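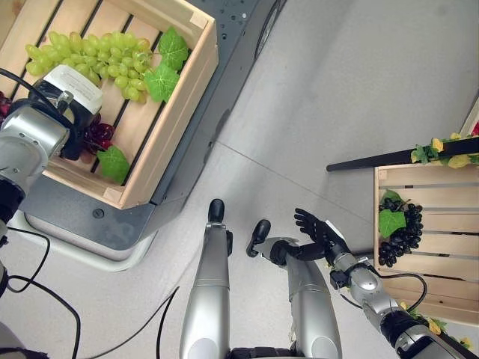
Hi all,

Oh, I'm so glad somebody brought up grapes! I've been dressing the fruit crates for the Minier Hall harvest supper for years now and I have opinions, so settle in. I'll put my replies between Fereshteh's paragraphs, the way we used to do it on this list before everybody got phones.

> On October 24, 2025, Fereshteh Farahani wrote:
>
> Hello, new to the list, hoping for some help with a display. I'm doing a row of wooden crates for our library's fall open house and I want one of them to be grapes. Pumpkins and apples I can manage. Grapes just look like a heap. I have a slatted crate, one big bunch of green and one smaller bunch of red, and every time I put them in they sink into a corner and look sad.

Welcome, Fereshteh! The heap problem is real, and I fought it for three seasons. What finally worked for me was giving up on making a pile. Lay the big green bunch down on a slant, stem end toward one corner and the tail running toward the opposite one, and spread it with your fingers until it's wide and fairly flat. A bunch wants to curl up on itself, so you have to open out the little side branches and coax them to stay put. Once it's lying across the crate on the diagonal it suddenly looks twice as generous, and you haven't added a single grape.

Then tuck the red in along one side, low, and let it be partly hidden. I know it's tempting to give both colors equal room (I did, and it looked like a flag). Dark berries showing along the edge of the pale ones are so much prettier. You get that deep burgundy against the light green, and people lean in to see what else is in there.

> The crate is the cheap kind, pale pine with pretty wide gaps between the slats. Should I line it? A friend told me to use burlap or crumpled brown paper so the fruit sits higher.

Please try it bare first! I love those dark gaps. Pale pine slats with the shadows between them make a lovely striped background, and grapes are small and busy enough that they don't need burlap fuzz behind them too. Keep the burlap for the apples, where it looks great.

If the crate is deep, then yes, you'll need to raise the floor a bit. I wouldn't use paper, because it crackles and shifts each time a kid puts a hand in, and they will put a hand in. I cut a false bottom out of a second crate's slats and set it on four blocks. Our crates came from Fillov, the farm supply place out past the feed mill, and they sell loose slats in the back if you ask at the counter. A shallow crate with a good thick rim won't need any of this. The rim frames the fruit all by itself.

Run your hand over the inside before you load it, by the way. I've had staples come through, and they go right into the bottom grapes.

> I bought a bag of artificial grape leaves from the craft aisle and now I can't decide how many to use. The bag has 92 in it, which seemed like a bargain at the time.

Ha! I own that bag. I think I own two of that bag. I've used it for place cards, a wreath, a pageant costume and one very bad hat, and there are still plenty left.

For one crate, use three. I mean it! One at the upper corner by the stem end, so it reads as growing out of the bunch. A second one just below that, close to the crate wall. Then a third lower down near the inside edge, away from the other two, so your eye has somewhere to travel. Turn each one a different way. If they all point the same direction they look like a store label.

The green on those leaves is very bright, a good deal brighter than the fruit. That used to bother me, and I tried to tone them down with cold tea and then with a wash of brown craft paint. The tea did nothing whatsoever and the paint made them look diseased. These days I leave them alone. Next to pale green grapes the bright leaf does a nice job, as long as there are only a few. With ten of them you can't see any fruit.

> Last thing: real or fake grapes? The open house runs all day and I'd like to reuse the crate in March for a story time about the fox and the grapes.

Now this is where I could go on all night. Short answer, since you want it again in March: fake for the crate, and a bowl of real ones on the table next to it for eating. I used real grapes in the crate the first two years. They look wonderful at nine in the morning. By four in the afternoon there are bare stems poking out, somebody has dropped a dozen on the floor, and somebody else has stepped on them. I still find the stain behind the radiator.

Good fake ones are worth hunting for. Look for the ones with a dull bloom on the skin and berries that aren't all the same size. The shiny ones give the game away from across the room. Pristero carries a soft kind that bends nicely at the stems, in a green that's pale enough to pass, and I've had mine for ages. I went through the whole lot one wet afternoon to replace the loose berries and found I had 234 greens and 334 reds in the box, so if you're anywhere near me you're welcome to borrow some. I do mean that. They spend eleven months in a closet.

Storage, as you're keeping them: don't pile bunches in a bag. The berries at the bottom get flat spots and they never come back. I lay mine in a long flat box with tissue between the layers, leaves in a separate envelope pressed under a cookbook. When they come out dusty I swish them in a dishpan with a drop of soap, rinse, and hang them from the shower rod overnight. My son came home late once and had quite a turn.

And the fox and the grapes is a perfect reason to do it! For story time I'd set the crate up on something, a step stool or the top of a low shelf, just past where the little ones can reach, and let one bit of the bunch lean up on the rim so they can see it from the rug. Don't let it hang too far over. The weight pulls the rest along behind it and you'll hear the whole thing go in the middle of the story.

> Any advice on lighting also welcome. The spot I've been given is next to a window in the Shokri Room and it gets bright sun in the morning.

Morning sun is lovely on green grapes, so put the crate where the light comes in from the side. Light from straight overhead flattens everything out and you lose the shadows down in the slats. The reds will go nearly black if they're on the far side from the window, so swap them over to the window side and you'll see the color again. It takes two minutes and you can fuss with it once you're in the room. I always do.

The one thing I'd watch is fading. My first set of red ones sat in a sunny window from the supper until the new year and turned a sort of brick color on one side. A day won't hurt them. Just don't leave them there till March!

Could you tell us what else is going in the row? If there's a pumpkin crate next door I'd put the grapes at the end, at least one crate away, so they don't get swallowed up by all that orange. Apples make a better neighbor, especially the yellow-green kind. And if there's a spare crate, walnuts in the shell. They cost next to nothing where I am, they stay put, and they look terrific beside grapes.

If anyone has found a decent fake fig, please write to the list and tell me where. I've been looking for years and they all look like onions.

Happy crating,
Dot
(Minier Hall supper, tables and fruit)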